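27 January 2020

Rosalie Widmer has sent round the new reviewing rules. Four pages, which by her standards is a postcard. Rule one is that every simulated episode gets watched by a human being before it counts toward anything, and the human being this week is me.

I had been hoping the rule would come with an exemption for people who wrote the previous rules. It does not. The previous rules are described in her opening paragraph as "a start."

So I made coffee, shut the door and opened the bowl and cabinet batch. There are 189 episodes in my share. The whole set is 2,789, split between me, Palumbo and whoever at Bukov picks up the phone. It is the same small world every time: one table, one white arm, one gray cabinet with its row of handles, one bowl. After an hour I knew that tabletop better than I know my own kitchen counter, and it is a good deal cleaner. 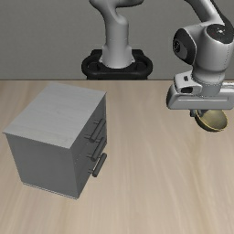
Rule two caused the argument at lunch. It says you may not mark an episode as a success unless you can name the moment it became one. Palumbo thinks this is philosophy and has no business in a test procedure. His way is to look at the last picture and ask whether the bowl is where it should be. I said a bowl can end up in the right place by being flung there, and he said then the fling worked. Rosalie, eating an orange, said he was welcome to stand next to the real arm on the day it decided to fling something. He changed the subject to parking.

I agree with her, which annoys me, as I spent most of November arguing his side of it. My old scoring sheet had a single box. Tick or no tick. It was fast and I was proud of it. We pushed 570 episodes through that sheet for the Tindeo job, and when they asked us which ones had involved contact with the furniture we could only tell them, with great confidence, that we had ticked some boxes.

The new sheet wants the grip written up on its own, from the gripper camera, before you look at anything else. Is the thing between both fingers? Is it held by the edge or by the middle? Can you see both pads, or are you guessing? If you are guessing you have to write "guessing." I typed that word a lot this morning. It does a person good, I suppose, like cold showers, which I also don't take. 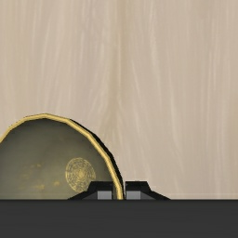
Gripper view, one finger on each side of the rim.

I had put "held" for that one and then went back and changed it to "fingers either side, contact not confirmed." Rule seven: don't write what you expect to see. A simulated bowl with gold on it looks so pleased with itself that you want to give it the benefit of the doubt.

Rule seven is going to cost us days. I tried it out on a page of my old notes and crossed out half the verbs. "Lifted." "Placed." "Released cleanly." I had written "cleanly" eleven times and could not have told you what I meant by it once. Vuncombe put that sort of language in their reports too, and we used to read it aloud in funny voices.

Afternoon. Moved on to the part of the procedure about backgrounds, meaning whatever is behind the thing you are supposed to be looking at. The reviewer must say what else is in view and whether it could be mistaken for part of the task. My instinct was to skip this. Rosalie has met my instincts, so the form won't save with the field blank. I tried a period. It won't take a period either.

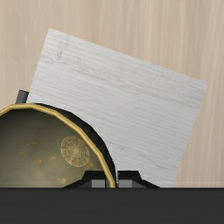

Same form, busier background: pale sheet behind the rim, nothing on it I could read.

I wrote "white sheet, unlabeled, behind object" and felt like a customs officer. Then I got stuck for a good ten minutes over whether to call the round thing a bowl in that one. From where the camera is, it might as well be a plate, or the lid of something. The rule says to use the name in the task file if you have one and "round object" if you don't trust it. I put "round object." I have a degree.

Palumbo called around three to ask whether he could put "see above" in the background field when it was the same as the last one. I told him no, very firmly, and after we hung up I went back and replaced the six places where I had done it.

The last section is about nothing, and it's the one I like best, though I won't be telling her so. An open, empty gripper has to be reported with the same care as a full one. You note that the fingers are apart, that there's nothing between them, and what is nearby. Under my sheet these all went down as "idle" and got thrown out before anyone counted them.

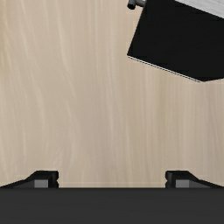 What I can't settle is how long a reviewer should be allowed to go before taking a break. Rosalie has left a blank there with a note asking for suggestions. I was going to say forty minutes, until I checked my own log and found that after about 4 episodes in a row my comments start to get shorter, and by the end of the hour I'm writing like a telegram. "Open. Wood. Cabinet, prob." She will want to know what "prob." is doing in a controlled document.

I'll suggest twenty-five minutes and let her think I'm being conscientious. I also want to ask for a second reviewer on anything marked "guessing," though that means either Bukov, who charge, or Palumbo, who sighs.

Didn't finish my share. Left a note on the monitor with the number of the next episode, then remembered rule twelve, no paper records, and took it down again. Wrote it on my hand. Must copy it out before I do the dishes.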